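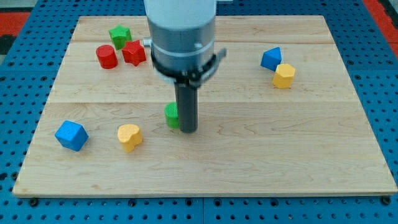

Figure 6.1 Single-finger tool over the pushing board. The green cylinder is the block nearest the fingertip.

Chapter 6
Comparing End Effectors on a Common Task

6.1 Why the task comes before the tool

Catalog figures for grippers are measured under conditions chosen by the supplier. A stated grip force may be taken at the root of the finger or at the tip, with rubber pads or bare metal, on a new unit or one that has been run in. Two grippers with the same printed force can behave very differently when they meet the same part. A comparison that is meant to support a purchase or a design choice therefore starts with a task that every candidate can attempt, on one fixture, with one set of parts and one scoring rule.

This chapter deals with comparisons of that sort. It covers the choice of task, the fixture, the parts, the trial plan, and the treatment of results. Chapter 5 dealt with the arm alone, and the reader is assumed to be able to measure the repeatability of an arm and to set a tool center point. Chapter 7 takes up controllers, where the tool is held fixed and the motion law is changed.

The running case is the tabletop pushing task. The tool moves a named block across a flat board to a named place, and is not allowed to lift it. Pushing is a useful first task for three reasons. It can be attempted by a bare finger, a closed two-finger gripper, or a suction cup with the vacuum turned off. It exposes errors in height and in tool offset that a grasp would hide, as closing fingers tend to center a part that was approached badly. And a failed push rarely damages anything, so long runs can be left to proceed with light supervision.

By the end of the chapter the reader should be able to:

– write a task statement that does not favor one tool by accident
– set and check the clearance between a fingertip and a work surface
– choose a part set that separates the candidates
– plan the order of trials so that drift does not look like a difference between tools
– report a comparison with its failures included

6.2 Terms used in this chapter

End effector. Everything mounted beyond the tool flange, including brackets, adapters and fasteners. The mass of the end effector is the mass of all of these together.

Finger. A rigid or compliant member that touches the part. A tool may have one finger or several. A single finger cannot grasp but can push, press, tap and trace.

Standoff. The vertical distance from the lowest point of the tool to the work surface during a move. Standoff is set by command and must be checked by measurement.

Contact height. The height above the work surface at which the finger touches the side of the part. For a straight vertical finger and a straight-sided block, contact extends from the standoff up to the top of the block. For a finger with a rounded tip, the lowest part of that range is lost.

Reset. The return of all parts to a starting layout between trials. A reset may be manual, scripted or omitted. If it is omitted, the end state of one trial is the start state of the next, and the trials are not independent.

Trial. One attempt, from the start command to a scored result. A trial that is stopped by the operator is still a trial and is entered as such.

6.3 The board and the table

A pushing surface should be flat, repeatable in friction, and fixed. Wood with a sealed finish meets the first two conditions well enough for most comparisons. Planked boards need one extra check. A seam between planks can form a step, and a block pushed across the step may stop or turn. Run a straightedge across each seam before use. Then push one flat-bottomed block over the seam at the slowest speed in the plan, in both directions, and note any hesitation. If there is one, sand the board or restrict the task area. A seam that affects all tools equally still adds scatter, and scatter hides differences.

The third condition is met by bolting the board down. A perforated table is convenient, as the hole grid allows a board to be removed and returned to the same place. Fasteners should sit outside the task area and below the lowest path of the tool. After any change of board, the board frame must be taught again. It is poor practice to rely on the hole grid alone, because bolt clearance permits a small rotation that grows into a visible error at the far edge.

Friction changes with wear and with dust. In a study run at the Sulludgate laboratory, Siu-fong Yuen and Aled Voyle carried out 2000 pushes on a single board without cleaning it. The mean stopping error of the round blocks rose steadily after the first 600. Cleaning the board returned the error to its starting value. The procedure adopted afterward was to wipe the board with a dry cloth at every tool change, and that is the procedure assumed in the exercises.

6.4 Choosing the parts

A part set made up of one shape will give a clear answer to a narrow question. A mixed set gives a broader answer, at the cost of more trials. Simple colored blocks are widely used because color makes the target easy to name and easy to segment in a camera view, while shape decides how the block behaves when pushed.

Cylinders standing on end have the same outline from every direction. A finger meeting a cylinder away from the line through its center causes it to turn and slip sideways off the finger. The direction of slip shows which side the tool offset is on, so cylinders are the preferred part for diagnosing a poor tool center point.

Cubes present flat faces. A narrow finger pushing near the middle of a face can hold its line for some distance, but any offset produces a turning moment and the cube rotates until a corner leads. A wide tool, such as a closed two-finger gripper pushing with its broad side, resists this rotation. Cubes therefore tend to favor wide tools.

Stars and hearts have inward corners. A narrow finger can settle into the notch of such a block and guide it very steadily. A wide tool cannot enter the notch and bears on two points instead. These shapes tend to favor narrow tools when approached from the notched side, and to favor neither when approached from elsewhere.

Hexagons lie between cylinders and cubes. They are helpful as a check: if the ranking of two tools on hexagons does not fall between their rankings on the other two shapes, the setup should be inspected before the result is believed.

The starting layout also matters. Blocks placed in contact with one another test whether the tool can separate them. Blocks placed alone test straight pushing only. A fair plan includes both and reports them separately. Open board must be left in the layout so that the target positions can be reached without a second push to clear the way.

6.5 Setting the standoff

Standoff is the most frequent source of a false difference between tools. If tool A is run with a small standoff and tool B with a large one, tool B will tip tall blocks and ride over short ones, and the fault will be charged to the finger.

The following procedure is used throughout the chapter.

1. Mount the tool and tighten the clamp ring and bracket. Mark the ring and the housing with a paint line so that later rotation can be seen.
2. Enter the mass and center of mass of the complete end effector.
3. Remove all blocks from the task area.
4. Lower the tool at reduced speed at each corner of the task area and at the center, using a feeler gauge under the tip.
5. Fit a plane to the five heights and store it as the board frame.
6. Command the working standoff and check it with the gauge at two new points.
7. Replace the blocks in the starting layout.

Step 6 should not be skipped when the fit in step 5 looks good. Five points fit closely by a plane show that the board is flat, and say little about whether the standoff is applied in the right direction.

A long, slender finger brings one further difficulty. Side load at the tip bends the finger and turns the bracket by a small amount, so the tip lags behind its commanded position during a push and springs forward when the block comes free. The lag is proportional to load in most designs. It should be measured once for each tool with a spring scale and stated in the report. It should not be corrected in software unless the same correction is made for every candidate.

6.6 Ordering the trials

Suppose that three tools are to be compared and each is to be run 27 times. The plan that requires the least labor is to finish one tool before mounting the next. It is also the weakest plan, as any drift in board friction, motor temperature or lighting is then assigned entirely to the tools.

Full random ordering removes this fault but requires a tool change before most trials, and each change introduces its own mounting error. The usual compromise is a blocked plan. The 27 trials are divided into sets of nine, each tool is run for one set, and the order of tools is changed in each round. Mounting error then appears as a difference between sets of the same tool, where it can be seen and measured.

Lowri Gwynne and Idris Prydderch compared both approaches in the Paruvdale trials, which are worked through in Section 6.9. With the tools run one after another, the two-finger gripper appeared clearly better than the single finger. With the blocked plan the two could not be told apart on cylinders, and the single finger was better on stars.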